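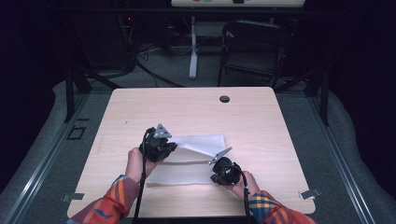 Pano branco sobre tampo de madeira clara, com passa-cabos preto.

Prancha de salvamento Gusov 278 - competição e treino em mar

Ref. 3561-G. Categoria: surf lifesaving / provas combinadas

Prancha de remada em joelhos ou em decúbito ventral, para provas de resgate e travessias costeiras com entrada e saída pela rebentação. O número do modelo indica o comprimento em centímetros.

Características técnicas
Comprimento: 278 cm
Núcleo: EPS de célula fechada, moldado em peça única
Laminação: fibra de vidro e resina epóxi, com reforço na zona dos joelhos
Pegas: dois pares, fixação embutida
Quilha: amovível, parafuso em inox
Válvula de ventilação: manual, no convés, atrás da pega dianteira

Comportamento
O rocker de proa acentuado reduz o enterramento na descida da onda. O volume está concentrado à frente do centro, pelo que remadores mais leves devem recuar a posição dos joelhos até a proa ficar livre. Em água plana a prancha é menos rápida do que a Caramero, de fundo mais liso - para provas em lago recomenda-se esta última.

Manutenção
Lavar com água doce após cada utilização. Secar o convés com pano macio, sem solventes. Abrir a válvula durante o transporte e o armazenamento; fechá-la antes de entrar na água. Não guardar ao sol dentro da capa.

Fornecimento
Inclui quilha, chave e capa de transporte Kuselska. Almofadas de joelhos vendidas em separado.
Preço: 1.403 € com IVA. Prazo de expedição: 5 dias úteis. Em julho, apenas por encomenda.

Assistência e peças: Waraporn Ongart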